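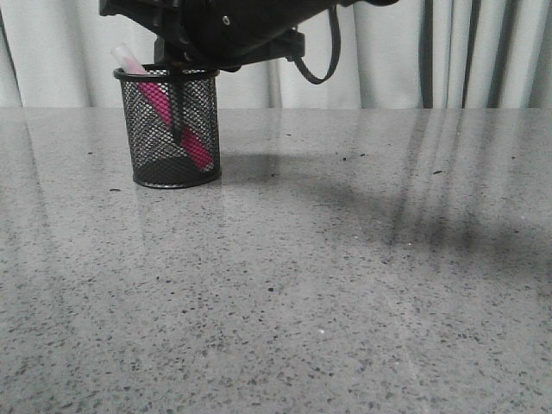
*The wire-mesh pencil cup on the tabletop.*

My pick from the store this month is dried Mission figs, and I know, I know, I said in September that I was done talking about figs for a while. Then Maricruz Xolalpa opened a new case from Villanueva and handed me one across the counter, and there went my plan to write about cashews.

These are the small dark ones, picked after they have already started to wrinkle on the tree. They come in softer than the last lot, with a skin that gives when you press it and a middle that is close to jam. The seeds still have that nice little crunch. If you grew up on the hard, flat figs that came strung on a loop at the holidays (we always had one hanging around until spring), please try one of these before you make up your mind.

I have been eating them mostly at breakfast. I snip 3 figs into a bowl with kitchen scissors, pour over just enough hot water to cover, and leave them alone while the oatmeal cooks. Then the whole thing goes in, water and all, and I don't add any sugar. My husband still adds sugar. A spoonful of plain yogurt on top is good, and so is a pinch of salt, which I used to skip and don't anymore.

They are also very happy with cheese. I took a bag to my sister's with a wedge of something blue and a jar of walnuts, and we never got around to making dinner. If blue is too strong for you, use a fresh goat cheese. Cut the fig almost in half from the bottom, leave the stem on so you have something to hold, and push the cheese in with the back of a teaspoon. You can do a plate of them in the afternoon and keep it in the fridge, but let them sit out for 30 minutes before people come over – they taste like very little when they're cold.

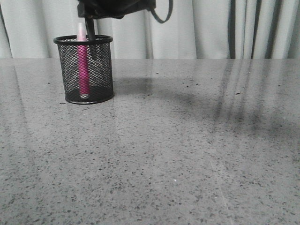

*Black mesh pencil cup, with a marker in it.*

A few of you asked about the fig and olive spread we had out for tasting. It's easy! Chop a cup of figs (stems off), simmer them with half a cup of water until they are soft and most of the water has gone, then stir in half a cup of chopped black olives, a spoonful of capers, a spoonful of balsamic vinegar and a good pour of olive oil. We used the Olteo oil, the green one in the tall bottle. Mash it with a fork if you like it chunky, or give it a few pulses in the food processor. It keeps a week in the fridge and I think it's better on the second day. I like it on the Brisberg rye crackers, and it's very nice under the skin of a roast chicken too, though watch it toward the end if any is poking out, as it burns fast.

On storage: figs dry out quicker than raisins or dates once the bag is open. Squeeze the air out, close it tight, and keep it in a cupboard if you'll finish it in a few weeks, or in the fridge if you won't. Sometimes you'll see a white dusting on the skins. That is usually just the fruit's own sugar coming to the surface, and a quick rinse in warm water takes it right off. Anything fuzzy or sour-smelling is a different story, so toss those.

We took in 136 bags from this case and they are on the middle shelf, next to the Claverari apricots. Limit of 3 per person until the next delivery, please, and yes, that goes for me as well. Maricruz is keeping an open bag behind the register for anyone who wants to taste first, so just ask her.

The cashews will get their turn next month. I've been trying them roasted with rosemary and a little brown sugar, and I haven't got the oven temperature right yet, so if you have a way of doing it that doesn't scorch the rosemary, write it down and leave it for me at the counter.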